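4.2 Surface and starting state

Draft of 6/17/25, numbers still to be checked by B. Baláž before we send it round.

Folding times in the household part of the study varied a lot more than we expected and most of that came from the starting state, meaning how the garment was lying before the first fold. Trilludlow households were asked to fold short-sleeved tops only. No buttons, no long sleeves. 200 tops in all, of which 63 were folded on a bed, the rest on a table or bench of some kind. Beds were slower. Soft surface, hem drags, people re-smooth after each fold and then smooth again at the end. Gajdoš found the same with towels, though his towels were all one size and ours was whatever came out of the wash.

We coded starting state as flat, part flat or bunched. Flat means the whole outline can be read, ie. hem, both sides, collar. Small wrinkles allowed.

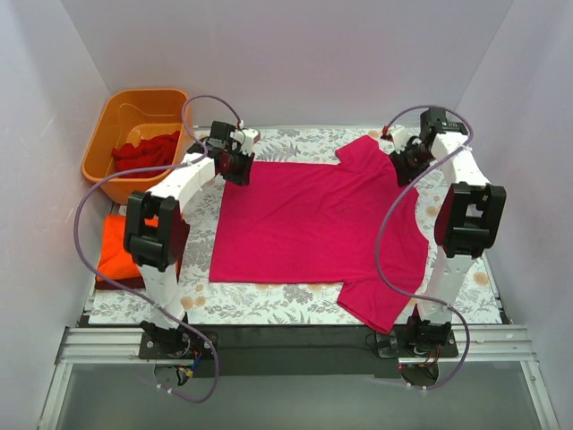 Figure 3. T-shirt in the flat starting state on a covered table.

Wrinkles were the hardest thing to code consistantly. Two coders, 17 disagreements, nearly all of them over whether a crease near the collar should drop a shirt from flat to part flat. We settled on the rule that soft creases at the neckline or along a sleeve do not count as long as the hem is straight. The pink shirt in Figure 3 passes on that rule: straight hem down the left, mostly smooth through the body, a few soft wrinkles at the neck and on the sleeve. A curled sleeve edge, also in the figure, was noted on the sheet but did not change the code. Rolled hems did change it, every time.

Table coverings were left up to the household. Plain cloth, patterned mats, bare wood, one ironing blanket. Patterned covers made the outline a bit harder to trace where shirt and cover were close in colour, much less so with a strong colour like pink on a white ground. Felar recommends a plain dark cover throughout. We didn't follow this as it would have meant asking people to change how they do there laundry.

Bunched tops took about 20 seconds longer than flat ones, nearly all of it before the first fold. Finding the collar, mostly. Part flat fell in between but closer to flat. The Wevirus timing sheets do not split smoothing from folding so a direct comparison isn't possible here, see 4.3 for the partial one.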